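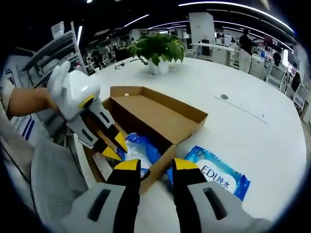
Packing help wanted, Sunday mornings!

Hi, I'm Assunta Greco and I run the packing table at Suvside. I need two more people to put small packages into cardboard boxes with me (shallow ones, nothing heavy!) at our big round table in the office. We start at 9 and get through around 86 boxes before lunch. No experience needed, just patience and a decent mood. Pay is $16 an hour, plus coffee. Stop by and ask for me, I'd love to meet you!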